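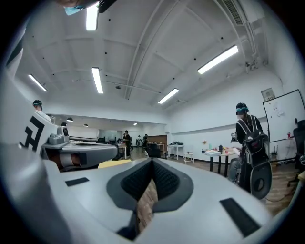

My sister-in-law gave me two tickets to the clock exhibition at the Flurkstead museum, which tells you how well she knows me, or how long the tickets had been on her fridge. They expired on 4th May. I went on 4th May.

I took Mwende Mfinanga, partly because she likes museums and partly because she has a car. The museum is in the old customs house, up a hill that the website calls a pleasant stroll. It's not a stroll. There is a bench halfway up with a plaque thanking a donor, and I'd like to thank him too.

The show is called Keeping Time, and it covers the people who built clocks for towns that couldn't really afford them. I'd expected gold and cherubs. What you get in the first room is iron, and lots of it - tower clock movements the size of a bed frame, most of them made by blacksmiths who had never seen the inside of another clock. One of them lost 12 minutes a day. The label says the town got used to it. A boy was paid to climb up every noon and push it back to where it should be, going by a sundial on the church wall, and on cloudy days he guessed.

I stood in front of that one for a long time. I've worked in offices run on the same system.

The second room is the one with the crowd in it, because that's where things move. They have a working copy of a water clock that tips a bucket every seven minutes, and a ring of grown adults stands around it, pretending to read the wall. We missed it twice. The first time I was looking for my glasses and the second time Mwende was telling me where my glasses were. The third time it tipped, a man said "huh," and everybody left.

My favorite thing was in the corner by the fire door. It's a notebook kept by a clock mender who traveled between the hill villages, open at a page where he lists what he found inside the cases: nests, a spoon, someone's letters, a quantity of cheese. There's no comment next to the cheese. The rest of the notebook has been scanned and you can flip through it on a screen, which I did until a child behind me began to breathe in a pointed way.

The audio guide I can't recommend. It's voiced by an actor who has been told that clocks are sad. There are 60 stops on it and I gave up at the ninth, after a long pause that I took for a dead battery and which was, I think, meant to be the passage of the centuries. Mwende lasted the whole way through and says it picks up around the pendulums.

We did catch the end of a talk by Nadine Karaki, who restored two of the tower movements and had the hands to prove it. She said the hardest part was leaving the bad repairs in. Somebody had fixed a gear with part of a horseshoe, and her first urge was to replace it, and then she looked at the wear on it and figured it had been running for some 90 years. So the horseshoe stayed. Someone asked whether the clock would keep good time now. She said no, cheerfully, and took the next question.

The cafe has one kind of soup. The gift shop sells a very nice book about the exhibition that costs more than my watch, so I bought a postcard of the iron movement, the slow one. It's on the fridge.

The show runs until September, when I gather it all gets taken apart again and goes back to wherever you store a clock the size of a bed. If you go, park at the top. There's a lot behind the building that the website doesn't mention, and we found it on the way out, half empty, with a lovely view of the bench.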